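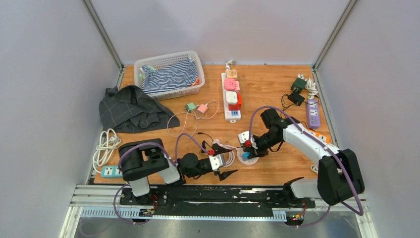 *Two-arm cell during the cord and adapter work, with the long white power strip at the rear and the round strip between the grippers.*

**Progress report to the Jayasinghe Fund**
**Project:** Gernier, two-arm handling of cords, plugs and power strips
**Prepared by:** Karthik Navaratnam, Farnari
**Date:** Tuesday, August 29, 2023

### Where we are

The Gernier work is on schedule for data collection and behind schedule for evaluation. The collection target in the grant was 3,000 accepted demonstrations. We passed that number this period and stopped collecting on the main task set. Evaluation on the cell started late, and only the first round is finished.

The question we are paid to answer has not changed. We want to know whether a policy trained on cluttered tables handles soft, tangled items better than one trained on tidy tables with the same number of demonstrations. Cords were chosen because they change shape every time they are touched, and because an adapter that is plugged in has to be held and pulled in the right direction. A single arm tends to drag the whole strip along with it. Two arms can brace and pull.

### Method

Each demonstration begins with an operator laying out the table from a printed card. The card names the items and the general area for each one, and leaves the exact pose to the operator. Power strips, cube chargers, larger adapters, loose cords and cloth all appear in the card set. Some cards put the cloth in a basket and some leave it on the tabletop, where it takes up working room and can hide a cord.

The operator then drives both arms through the task on the card. The three task types are:

- remove an adapter from a strip and set it down clear of the strip
- plug an adapter into a named outlet
- gather a loose cord and move it to one side

We trained two policies from this data. The first saw only the tidy cards. The second saw a mix, with the total matched to the first. Network, training length and camera inputs are identical, so any gap between them should come from the layouts.

### Results from the first evaluation round

We ran 281 trials, split between the two policies and scored by a person who did not know which policy was running. Full tables will go in the November report, when the second round is in. The general picture so far:

**Removing adapters.** The mixed policy did better on crowded strips. Its main advantage was in choosing where to brace. The tidy policy often closed its bracing gripper on a neighboring adapter and then pulled against it.

**Plugging in.** Both policies are poor at this. They get the adapter to the outlet and then miss the slots by a small amount. Clutter in the training data made no difference we can measure. We think the limit is in what the cameras can see once the gripper is over the outlet.

**Gathering cords.** The mixed policy did better here too, mostly on cords lying near another cord. Thin cables remain a problem for both. The fingers close above the cable and come up with nothing, and the policy carries on as if it had a grip.

Round strips were harder than straight ones for both policies. The outlets face up in a ring and there is no long side to hold. Only a small part of the training set includes a round strip, so we do not want to read much into this yet.

### Problems this period

Evaluation slipped by 2 weeks. Most of that went to the hoses on the arms, which snagged during wide reaches and stopped the run. Tavport rerouted them and we have had one snag since. We discarded the trials affected and ran them again.

We also found that operators had drifted toward easy layouts late in collection. The cards were being followed, but cords were landing in open areas more often than in the early sessions. We added a second set of cards with tighter placement notes and re-collected part of the set. The re-collected part is included in the total given above.

### Next period

1. Finish the second evaluation round, with layouts neither policy has seen.
2. Add a grip check so that the policy retries after an empty close on a thin cable.
3. Test a closer camera view for plugging in, on one arm first.
4. Collect a small extra set with round strips.

Item 3 needs a mount and a camera that were not in the original budget. We can cover both from the travel line, which is underspent, and would like the fund's written approval to move the money. No other changes to the budget are requested.

Karthik Navaratnam
Farnari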